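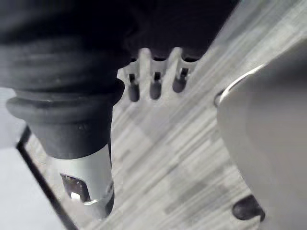 ## 4.2 Preparing the hands for a demonstration

This section applies to the Hustine operator station used with a two-armed robot. Read section 3 (Emergency stop) first. Two people are required: an operator at the station and a spotter beside the robot.

1. Set the station to **Hold**. The arms stay powered but don't follow the operator.
2. Check the rubber covers on both arms for splits, and check that no fold is trapped in a joint.
3. Put on the operator gloves. Tighten the wrist straps before the finger straps.
4. Hold both hands open and flat, then press **Zero hands**. Keep still until the tone stops.
5. Close and open each finger in turn, starting with the thumb. The spotter confirms that the matching robot finger moves.

**Note:** If a finger lags or stops short, repeat step 4 once. If the fault remains, record the finger and hand in the station log and don't continue. 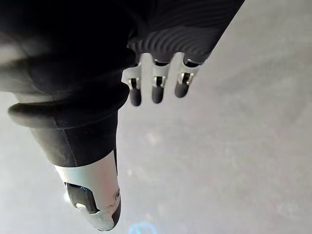
Hustine Operator Station: Set-up Guide | Page 20

6. Open the wrist camera views. Both fingertips and work surface should be in view on each side with the hands open. Don't adjust a camera by pushing on its mount; use the procedure in section 2.
7. Set **Arm speed** to 55 per cent. New operators should leave it at this value until they have been signed off.

**Caution:** The fingers can pinch. The spotter must not touch a hand while the station is in **Follow**.

8. Bring the hands together slowly over clear floor. Stop when one hand comes into the other hand's wrist view, and look for contact between covers, fingers and cables.
9. Move the hands apart along the same path.

Loose cable near the robot should be moved out of the walking area before the station is set to **Follow**. Coil any spare length and leave enough slack for the full reach of the arms.

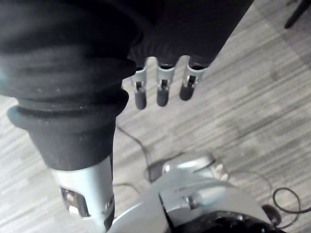
## 4.3 Recording the towel task

The task is to hang a towel on a wall-mounted bar and spread it along the bar. Use one plain terry towel per session. Record the bar height in the session sheet.

1. Position the robot facing the bar, with both brackets in the head camera view.
2. Place the towel in the left hand and close the fingers. Don't grip through more than one fold.
3. Set the station to **Follow**, then press the left pedal to start recording.
4. Raise the left arm and lay the towel over the bar. Keep the right hand open and clear of the wall.
5. Support the lower edge with the left hand while the right hand approaches the bare part of the bar. The right thumb should point toward the towel,
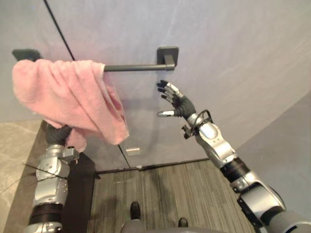 with the wrist kept low enough that its cable doesn't catch on the bracket. Move the right hand in from below. An approach from above hides the bar from the wrist camera.

6. Take the free edge in the right hand and draw it along the bar.
7. Open both hands, lower the arms and press the left pedal again to stop.

Pauses longer than 4 seconds are flagged on the Volberg review screen and should be trimmed there. If the towel falls, press the right pedal to mark the attempt as failed. Keep the recording.

A full set is 20 accepted attempts. Return the station to **Hold** between attempts and before anyone handles the towel.

Questions on marking attempts: Natnael Kassa. Glove and pedal faults: Zerrin Altıntaş.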